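Grasp Planning in Simulation with Randomised Textures
Student project report, Ottilie Schwaiger, November 2, 2018
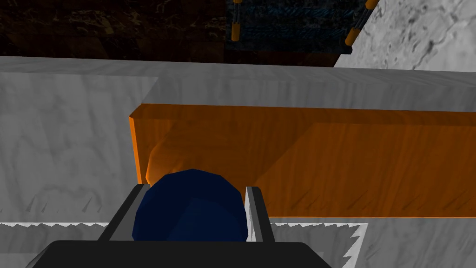

The aim of the project was to write a planner that chooses a grasp from the wrist camera only. I called it Zondilach. It runs as a separate process and sends a target pose to the arm controller, which my supervisor Noboru Yagi wrote in April.

For training I used 2000 simulated episodes, and for testing 200 more with textures the network had not seen. The colour and the surface pattern of the objects and walls are changed at every reset. In my first version the planner often mistook a strong shadow for the border of an object. After I added random light directions, this error became less frequent, but it did not disappear.

The remaining problem is the delay between the two processes, roughly 100 ms. I have not yet measured its effect on the grasps.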